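Chapter 8
Small Items, Open Storage

Chapter 7 dealt with drawers and cupboards. We turn now to things that are used daily and kept on a worktop, where they must be easy to reach and easy to put back. Lipsticks and make-up sponges are a useful case, as they are small, light and quickly mislaid.

By the end of the chapter you should be able to choose a holder to suit its contents, group items by type and plan a worktop layout. The terms "slot", "tier" and "footprint" are explained on page 118. 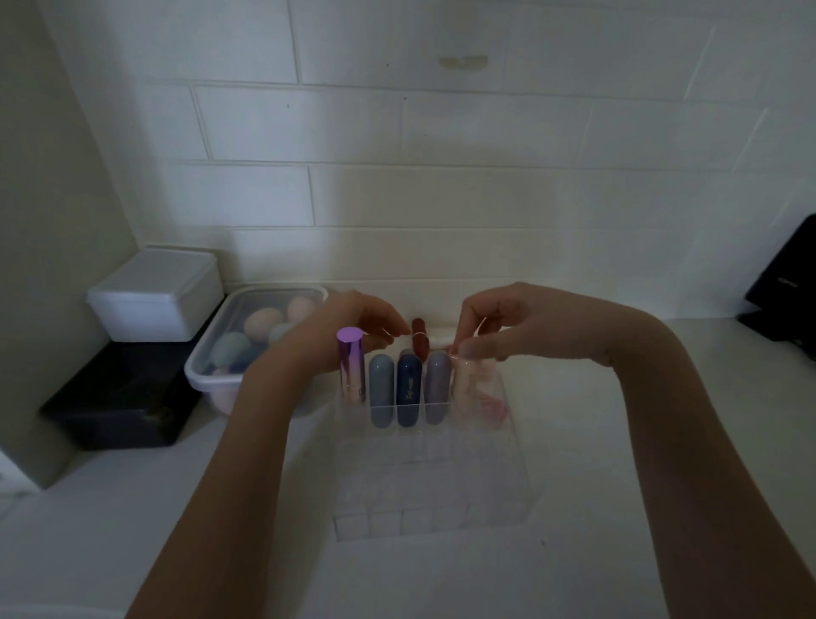
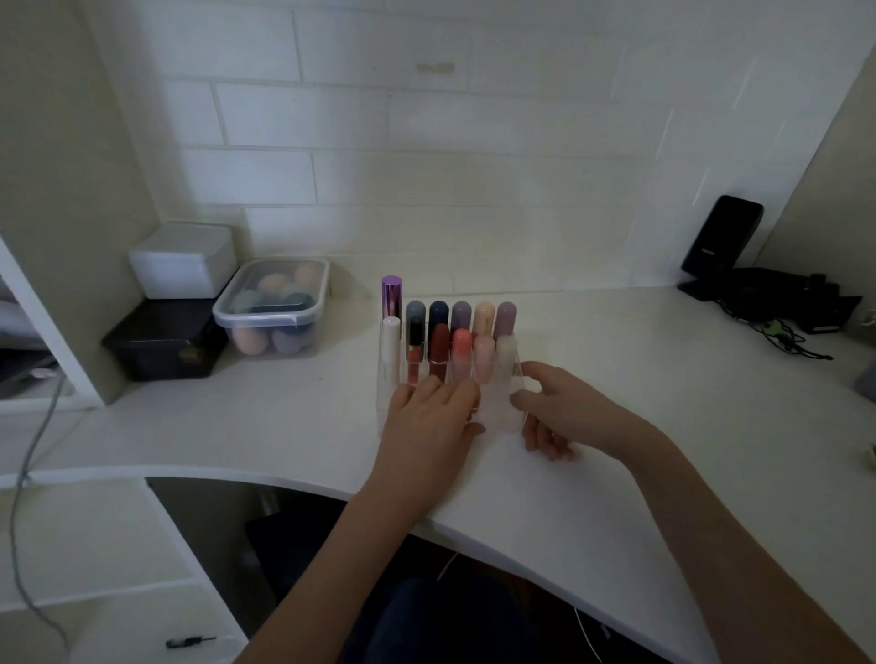
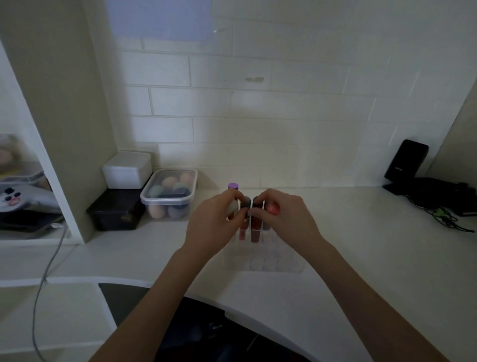 Figure 8.1 Hands at work on a clear acrylic organiser, with make-up sponges kept in a separate container to the left.

Before reading on, empty one holder of your own and sort what was in it. Keep your notes for Exercise 11, which compares the Fodness and Betancur methods of grouping.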